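# Wooden-Block Season, or How to Look After a Marble-Patterned Floor or Tabletop

A bag of secondhand blocks costs less than lunch and will be with you until you move house. Ours came from the Rarnasby swap shelf in April, and these are my notes on living with them.

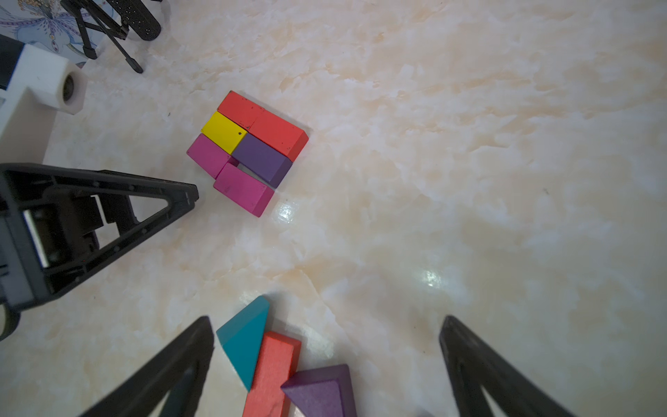
*Two reds, a yellow, a purple and two pinks, parked in rows. One red has clearly seen some life.*

**Wash them without a soak.** Wipe painted blocks with a damp cloth and one drop of dish soap, then dry them right away. I once left a batch in the sink overnight and got back something closer to bread.

**Leave small dings alone.** Specks and nicks at the corners are how you know which blocks get picked first. If an edge has chipped, run a finger along it. Smooth, it stays. Sharp, it gets a few strokes of fine sandpaper. Flaking paint on an old set of unknown age goes in the trash, however charming it is.

**Mind the shiny surface.** Polished tops with a marble pattern hide crumbs beautifully and show every smear. Plain warm water first, soft cloth second, and go easy on the vinegar — real marble hates it, and if you don't know what yours is, assume the worst. Then crouch and look across it toward the window. You will regret this, but you'll find the sticky patch.

**Sort by color at cleanup.** Rows of two work well for small hands. Nobody under five will pick up "everything," but plenty of them will go hunting for the other red one.

**Pick a lidless box.** My neighbors on Athumani Lane swear by a drawstring bag. I've tried it. The string is now a leash for a stuffed rabbit.

Our set is supposed to have 96 pieces. At last count we had 91, and I've stopped moving the couch to look.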